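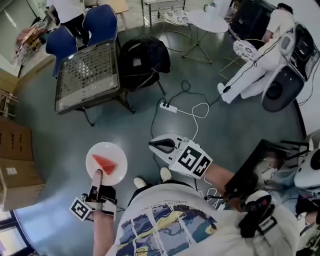

According to a reader of the first edition, the old version of this section told operators what to wear and how to hold the grippers but said almost nothing about the floor, and the floor was where their site had most of its trouble. Section 4 has been rewritten with that comment in mind. It applies to all Undale hand-worn sets used with Stasis recording software, version 6 or later.

4. WORKING SAFELY AND RECORDING CLEANLY

4.1 Before you put the set on

1. Walk the whole work area. Look at the floor first, then at the furniture.
2. Place power strips where the operator will not step backward onto them. If a strip has to stay in the open, route its cables away from the operator's feet.
3. Straighten any cable that is looped or tangled. Cables that cross a walking path must be covered or taped down.
4. Keep 80 cm of clear floor on each side of the operator. Chair legs and table legs count as obstacles.
5. Tell anyone else in the room that recording is about to start. They may stay, but they must remain outside the clear area.

CAUTION: Do not plug chargers for the hand units into the same strip as a heater, kettle or other high-load appliance.

4.2 Fitting the hand units

1. Switch off both units.
2. Fit the left unit, then the right. Straps should be snug. You should be able to slide one finger under them.
3. Check the marker plates. Each one must be flat, clean and fully visible. Replace a plate that is bent, scratched or peeling at a corner (part no. 1289, sold in packs by Promano).
4. Run each cable with enough slack for a full arm stretch. A cable that pulls tight when you reach will shift the unit and spoil the calibration.
5. Switch on and wait for the steady light.

NOTE: Loose sleeves can cover the markers. Short sleeves are recommended. Long sleeves must be rolled or taped above the elbow.

4.3 Handling plates, food and liquids

Household tasks often call for real dishes and real food. Follow these rules in addition to your site's own kitchen rules.

1. Use one item on a plate until you are used to the grip. Cut fruit slides easily.
2. Support the plate from below with one hand unit before you move the other toward the food.
3. Move at half your normal speed. The software does not need you to hurry.
4. Keep plates and cups away from power strips. If your path takes you over one, change the path or move the strip.
5. If something spills, stop the recording, take off the units and clean up by hand. Do not wipe up liquid with a hand unit.
6. Food used in a recording is not to be eaten afterward.

WARNING: The hand units are not waterproof. If juice or water gets past the jaw joint, disconnect the unit at once and do not use it again until it has been inspected.

4.4 Session length and breaks

Limit each session to 15 minutes of continuous wear, followed by a break with both units off. Stop sooner if you notice numb fingers, a sore neck or eye strain. The operator may end a session at any time without giving a reason, and the supervisor must not restart it.

4.5 Other people in view

Get consent from everyone who may be recorded, including people sitting in the background. The Thammasiri consent form (Appendix C) may be used, or your own form if it covers the same points. Delete recordings of anyone who has not signed.

4.6 After the session

1. Stop the recording and confirm that the file has been saved.
2. Switch off both units before loosening the straps.
3. Wipe the jaws with a damp cloth, then a dry one. Do not use alcohol on the marker plates.
4. Unplug chargers at the strip and coil the cables.
5. Enter any drop, spill or trip in the site log, even if there was no damage.

For calibration faults, see Section 5.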